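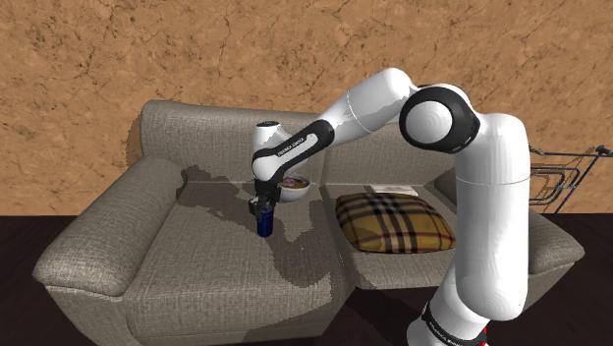

**Automatisierung im Alltag, Sitzung 6: Aufräumen im Wohnzimmer**
Skript zur Vorlesung, Aurelia Wyss
Stand: Montag, 26. Februar

Letzte Woche ging es um die Werkhalle. Dort sind Greifaufgaben weitgehend gelöst, solange Teile, Lage und Licht festliegen. Heute fragen wir, wie viel davon in der Wohnung übrig bleibt.

## 1. Die Aufgabe

Auftrag in einem Satz: »Nimm die Dose vom Sofa.« Für die Planung zerfällt er in vier Teile:

- Dose erkennen und von der Schüssel unterscheiden
- Griff und Anfahrt wählen
- schließen, anheben, Halt prüfen
- ablegen, ohne etwas umzustoßen

Die Dose ist der leichte Fall: starr, rund, bekannte Maße. Schwieriger ist die Unterlage. Ein Polster gibt nach, und eine Dose kann beim Berühren kippen, bevor die Finger sie halten. Grober Stoff und harte Schatten erschweren außerdem die Tiefenschätzung.

Eine gefüllte Schüssel ist eine andere Aufgabe. Sie muss waagerecht bleiben, der Griff am Rand verträgt wenig Fehler, und der Inhalt verschiebt den Schwerpunkt.
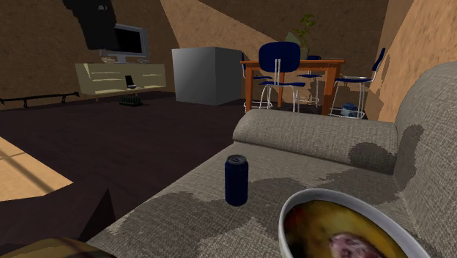 ## 2. Simulation und Wohnung

In der Übung arbeiten wir mit der Umgebung Siltum. Jede Gruppe rechnet 800 Durchläufe, mit wechselnder Lage der Dose und wechselndem Licht. Das dauert auf den Institutsrechnern rund 2 Stunden.

Was die Simulation schlecht abbildet:

1. Nachgiebigkeit von Polstern und Kissen
2. Reibung an feuchten Oberflächen
3. Personen und Haustiere im Arbeitsraum

Ein gutes Ergebnis in Siltum sagt daher wenig über eine fremde Wohnung aus. Špela Popescu stellt dazu im Oktober ihre Messungen vor.

## 3. Zwischenstand

Einzelne Handgriffe gehen. Ein ganzes Zimmer ohne Aufsicht aufzuräumen, ist noch nicht zuverlässig möglich. Für den Haushalt zählt auch, wer den Fehler beseitigt: Eine umgekippte Schüssel auf dem Sofa kostet mehr Zeit, als das Abräumen von Hand gekostet hätte.

## Bis zur nächsten Sitzung

- Fehlerarten aus den eigenen Durchläufen in einer Tabelle sammeln
- je einen Griff für Dose und Schüssel skizzieren
- Fragen zur Übung an Spyros Mujić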